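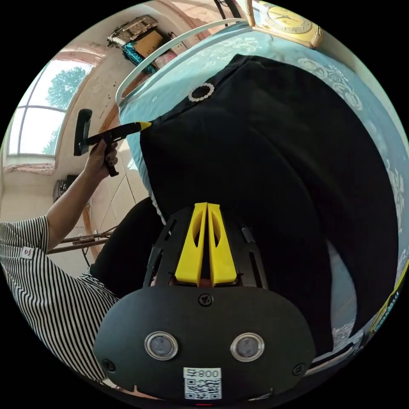 Steaming a black garment with a rhinestone brooch, laid out on a printed bedsheet.

Jhonatan Betancur has run the garment care bench at Purna, a clothing rental and repair shop, for 19 years. Much of his work is dark formal wear, and most of the questions he gets from customers concern steaming it at home with no board and no dress form.

A bed is an acceptable surface, he says, if the person understands its limits. "A mattress doesn't vent. On a hanger the steam goes through the cloth and out the other side. On a bed it goes into the sheet and stays there. You work in short passes and lift the fabric between them."

He puts a cotton sheet under the garment and avoids anything with a pile. "Black picks up lint from everything. A flat woven sheet, washed a few times, is fine. New sheets I don't trust until they've been through the machine."

His order of work is fixed. Edges and seams come first, then the open panels, and the area near any trim is left until the end. Nozzle contact is light. "People press down as if it were an iron. There's no weight in a handheld steamer and you don't need any. Touch the cloth, move on. With the free hand you keep the fabric flat, well away from the nozzle."

Stone trim gets separate treatment. If a brooch is pinned, Betancur removes it. If it is sewn or glued, he stays 2 inches away and steams from the inside of the garment. "Glue is the weak point. Stones will take heat, but some adhesives go soft, and you find the stone on the floor a day later."

On water, he is strict. He uses distilled in the shop and runs the steamer for 10 seconds into a towel before it goes near a garment. "The first burst spits. On black you see every mineral spot."

Vilém Kadlec, who handles intake at the Salinas branch, adds a point on drying. Garments there hang for an hour before they are bagged. "They feel dry sooner than that," Kadlec says. "Check the waistband and the hem, where the cloth is doubled."

Betancur does the same, with the hangers spaced a hand apart.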